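Vorlesung Roboterlernen, Skript zu Kapitel 4
Demonstrationen von Hand: was sie liefern und was nicht
Magdolna Balogh

4.1 Ausgangslage

In Kapitel 3 ging es um Fernsteuerung: Ein Mensch führt einen Leitarm oder einen Controller, der Roboter macht die Bewegung nach, aufgezeichnet wird am Roboter. Das Verfahren ist langsam und ermüdend, und wer damit schon einmal ein Tuch falten wollte, weiß, warum nach Alternativen gesucht wurde. Die derzeit beliebteste lautet: Roboter weglassen, Greifer in die Hand nehmen, Aufgabe vormachen. Die Kamera am Greifer zeichnet auf, die Bewegung wird nachträglich auf einen Arm übertragen.

In Vorträgen klingt das meistens so, als sei damit das Datenproblem erledigt. Ich halte das für voreilig und möchte in diesem Kapitel begründen, weshalb.

4.2 Was die Kamera am Greifer sieht

Das Argument der Befürworter ist zunächst gut. Wenn die Kamera beim Vormachen und später am Roboter an derselben Stelle sitzt, sehen beide dasselbe: zwei Finger, dazwischen das Objekt. Der Unterschied zwischen Menschenarm und Roboterarm liegt außerhalb des Bildes und stört nicht.
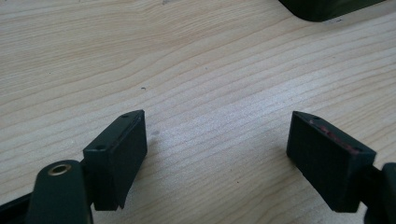

Abb. 4.1: Blick der Greiferkamera auf die Tischplatte, Backen geöffnet.

Nun versuchen Sie, aus einem solchen Einzelbild die Aufgabe abzulesen. Es gelingt nicht. Zwischen den Backen liegt Holzmaserung, oben rechts ragt die Ecke eines dunkelgrünen Gegenstands herein, mehr gibt der Ausschnitt nicht her. Auch die Lage des Greifers im Raum muss aus der Bildfolge und den Inertialdaten geschätzt werden, und eine gleichmäßige Fläche mit einer spiegelnden Stelle ist dafür ein undankbarer Untergrund. Maserung hilft etwas, solange sie sich nicht zu ähnlich wiederholt.

Das Projekt Arent gibt in seinem internen Bericht an, dass von 50 Demonstrationen 17 verworfen wurden, weil die Bahnschätzung abriss. In der Zusammenfassung auf der ersten Seite steht davon kein Wort. Fragen Sie bei jedem Datensatz zuerst nach dem Ausschuss und dann nach der Erfolgsquote.

4.3 Zwei Hände, weiches Material

Bei starren Teilen fallen die Mängel wenig auf. Ein Klotz, der einen Zentimeter daneben gegriffen wird, ist immer noch gegriffen. Stoff verzeiht das nicht. Er hat keine eindeutige Lage, er verdeckt sich selbst, und jede Berührung verändert ihn.

Hinzu kommt die Abstimmung der beiden Greifer. Für jeden wird eine eigene Bahn geschätzt, jede mit eigenem Fehler. Entscheidend ist aber der Abstand zwischen ihnen: Wird er unterschätzt, hängt das Tuch beim Roboter durch, wird er überschätzt, zieht er es auseinander. Deshalb nimmt man häufig eine weitere Kamera in Kopfhöhe hinzu.

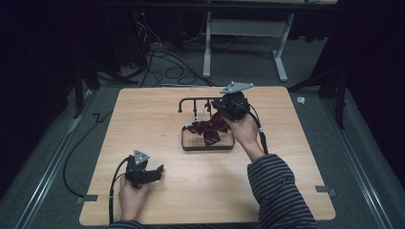
Damit ist der schöne Grundgedanke aus 4.2 allerdings beschädigt. Eine Kopfkamera sieht Ärmel, Hände und Unterarme des Vormachenden, und am Roboter wird sie nichts davon sehen. Man kann diese Bildteile ausblenden oder durch einen gerenderten Arm ersetzen. Beides wird gemacht, beides führt neue Fehler ein, und in den Vergleichstabellen taucht dieser Aufwand selten auf.

Die Gruppe in Haltunholm nutzt die Kopfkamera nur zur Lageschätzung und gibt sie dem gelernten Modell nicht als Eingabe. Das finde ich sauberer. Ob es für Stoff reicht, ist nach den bisher gezeigten Versuchen offen.

4.4 Der Mensch als Fehlerquelle

Menschen greifen mit dem Wissen aus allem, was sie fühlen und aus dem Augenwinkel sehen. Die Aufzeichnung enthält davon nur die Folge, die Bewegung. Das Modell soll dann eine Entscheidung nachahmen, deren Grund in seinen Daten fehlt. Bei Dizon wurde das umgangen, indem die Vormachenden nur auf das Kamerabild schauen durften. Die Demonstrationen wurden langsamer und hässlicher, aber wohl ehrlicher.

Dazu kommt die Reichweite. Ein Handgelenk dreht sich in Stellungen, die der Zielarm nicht anfahren kann. Das merkt man erst beim Übertragen.

4.5 Aufgaben für die Übung im September

a) Öffnen Sie in Lernness die Aufzeichnungen zu Kapitel 4. Suchen Sie 2 Stellen, an denen die geschätzte Bahn springt, und notieren Sie, was die Greiferkamera dort zeigt.

b) Berechnen Sie den Abstand der beiden Greifer über die Zeit. Welche Werte sind körperlich unmöglich?

c) Formulieren Sie eine Regel, nach der eine Demonstration verworfen wird, bevor Sie das Trainingsergebnis kennen. Nachträglich angepasste Regeln werden nicht gewertet.

Abgabe in Lernness als PDF, Gruppen bis zwei Personen.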